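Monique Masson got the Wultby job on a Thursday and started the next Monday, because the person before her had left in the middle of a batch.

The job was to drive a gripper through a rendered house with two handles and a foot pedal. Each run was saved, and the good ones went to the people at Slanina, who trained the arm on them. She never met the people at Slanina. They sent back numbers.

Her first batch was 44 runs. She had to have 10 of them accepted by the end of the week or go back to training with the slow handles. By noon on Tuesday she had 2.

The trouble was the wrist view. She had no window on the whole room, only what lay in front of the fingers, and if she turned the wrist too quickly she lost track of which way the floor was. She learned to stop and look for wood. Furniture stayed where it was put.

She kept stills from the runs in a folder called Dullus, after the street she grew up on. She went through them at lunch with a sandwich in her other hand.
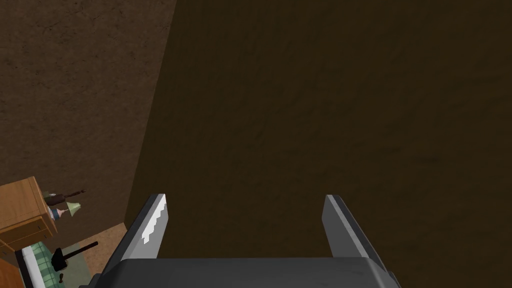 Fingers open in both, and nothing in them yet.

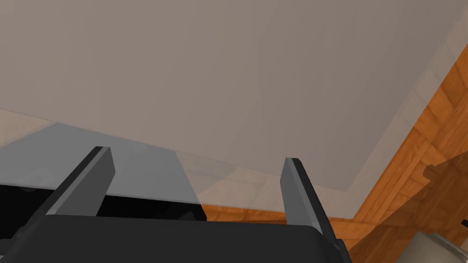
Colette Gaillard told her she was steering with her eyes and should steer with her elbows. Keep them on the table, Colette said, and move from there, and if you don't know where you are, let go of the pedal and wait. The arm will learn the waiting too, but they can trim that. They can't trim a panic.

Monique asked how many Colette had gotten accepted in her own first week.

Six, said Colette, and I cried in the Jevley parking lot.

That afternoon Monique put her elbows on the table. She did one run very slowly and let go of the pedal twice. Then she did it again. Her shoulders hurt in a new place. At four the numbers came back from Slanina and she had four more.

She did not say anything about it. She wiped down the handles, logged the batch, and took the bus home. In the kitchen she reached for a cup on the high shelf and noticed that she had stopped with her hand open in front of it, waiting to be sure. She stood there a moment. Then she took the cup down and filled it at the sink.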